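Gritar open day – who went?

millrat_40
Posted December 19, 2024
Went through Gritar this morning. Most of the hour was the simulator: one black arm on a wooden board, green all around, small coloured parts at its foot.
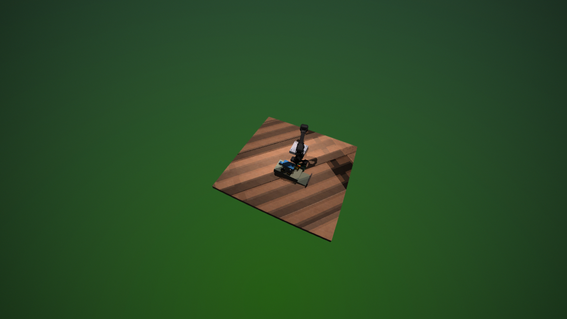 Gunther Buschmann ran it and took questions. He says they do 900 runs in there before the real cell gets touched.

tealeaf
Sim only? I'd have wanted to see the actual cell. Hollmann let us stand beside theirs.

millrat_40
Sim only, yes. Second view was lower, with the blue piece sitting over two black wheel-like things. 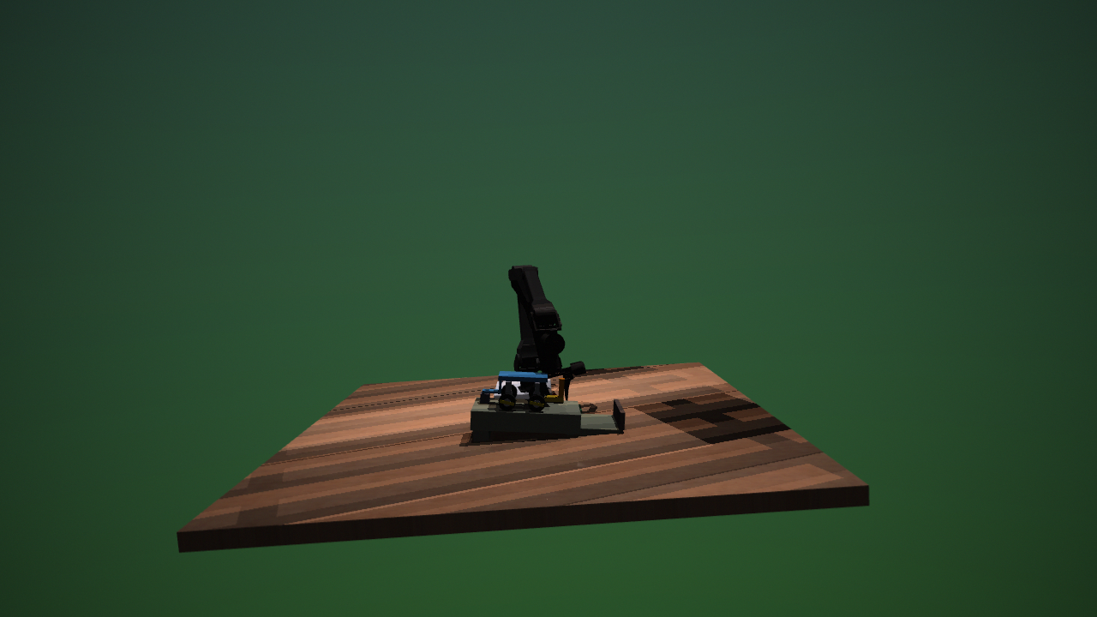 Source: Gritar open day slides

I thought it was worth the drive – 122 km each way.

dunmore
Disagree. A render doesn't tell you how a gripper copes with a greasy part.

tealeaf
Same. They're doing another in January, I'll ask then.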